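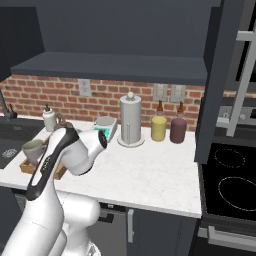 Kesport is the simulated kitchen set put together by the Relturbridge robotics club for its spring project. It holds 2635 episodes, 524 of them kept back for testing. Every episode uses one arm and the same room, with the sink at one end of the worktop and the hob at the other. Small items are placed along the marble between them, such as the mug in its wooden tray, the kitchen scale and the two bottles near the back wall. The brick wall, cupboards and shelf are fixed and should not be edited.

Contents
Each episode folder has the rendered frames, the joint positions and a short text instruction. Instructions were written by club members, so the wording varies. Spelling mistakes were left in.

Known problems
Bottles sometimes slide after a reset. Episodes made before March use the old lighting and are marked "old" in the index.
The faucet is called "tap" in some instructions and "faucet" in the object list. Search for both.

Running it
Unpack the archive next to the Ekier folder and start the viewer from there. The club machines need 4 GB free.

People
Scene building: Neema Owino and Ylva Wikström. Instructions and checking: Suleiman Lawal. Send corrections to Neema.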